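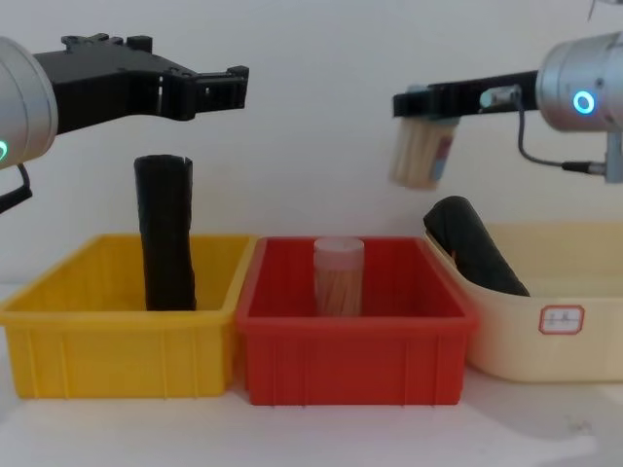
Zdeňka Sýkora told him the house would not sell with the piano in it, and that he could call her back when it was out. Then she hung up.

Svetozár Říha put the phone on the windowsill and looked at the piano. It was an upright, a Charvát, and it had stood against the dining room wall in Lastthorpe since before his mother was married. The wallpaper behind it was a different color from the rest. He had found that out on Saturday when he tried to move it by himself and got it three inches from the wall before his back went.

He sat down on the bench and waited for the pain to settle. Then he called the movers again.

"Skalline," said the man.

"I called before. I have the piano."

"The one with the stairs."

"There are only two steps. At the front."

"And a turn in the hall."

"Yes. And a turn."

The man typed something. He said it would be 212 to take it out to the curb and more to take it anywhere else. Svetozár asked how much more. The man asked where it was going, and Svetozár said he didn't know yet, and the man said that was what he needed to know.

He wrote 212 on the back of an envelope and underlined it. He had already asked the school, the church on Mill Street and the bar by the station. The school had a keyboard now. The church had a piano and wanted to get rid of it. The woman at the bar said she would think about it, and he could tell from the way she took his number down that she wouldn't.

His mother had been a bad player. She knew one book of waltzes and she played them in order, first to last, and if she made a mistake she went back to the start of that waltz. As a boy he used to lie in bed upstairs and hear the fourth waltz begin over and over. He never heard the last one all the way through. He was always asleep by then.

In the afternoon he emptied the kitchen cabinets. He kept the good knife and the blue bowl. He put the other things in boxes for the thrift store and wrote KITCHEN on each one, though there was no need to, and carried them to the car one at a time with his hand on the small of his back. Mr. Grirkoson from next door watched him from the porch with his coat on.

"You're selling," said Grirkoson.

"Trying to."

"What are they asking?"

Svetozár told him. Grirkoson thought about it and nodded, and it was hard to say whether he thought it was too much or too little.

"And the piano?"

"It has to go first."

"I could hear that piano through the wall," Grirkoson said. "Thirty years. My wife used to turn the television up."

"I'm sorry."

"She turned it down for the last one. She liked the last one."

Svetozár set the box on the roof of the car. He asked how it went, and Grirkoson said he couldn't sing, but he stood there a while with his head on one side. Then he hummed something short and stopped. He said no, that was from a commercial.

It rained toward evening. Svetozár went through the bench and found the book of waltzes under some knitting patterns. The cover was gone and the first pages were soft as cloth at the corners. The back pages were cleaner. He turned to the last waltz and put the book up on the stand. He'd had two years of lessons and had quit at eleven, and he could still read the notes if he took them slowly.

He played the right hand by itself. Three of the keys did nothing at all and one of them stuck down, so he had to lift it with his fingernail every time. It took him most of an hour to get to the bottom of the page. It was not much of a tune. In the middle it went up where he expected it to come down, and after that it was like the others.

When he stopped he heard a knock on the wall. He waited, and there was a second one.

He didn't know if it meant stop or go on. He turned back to the top of the page and started again, a little louder, and left out the key that stuck.

In the morning he called the agent. She asked if the piano was out.

"No," he said. "I need a few more days."

"I have a couple who want to see it this week. They have cash. They already asked if we'd come down 3000."

"Then they can see it."

"With the piano."

"With the piano," he said. "Ask them if they play."

He heard her sigh and write it down — or write something down. He went to find the envelope and the movers' number, and put them both in the bench under the knitting patterns.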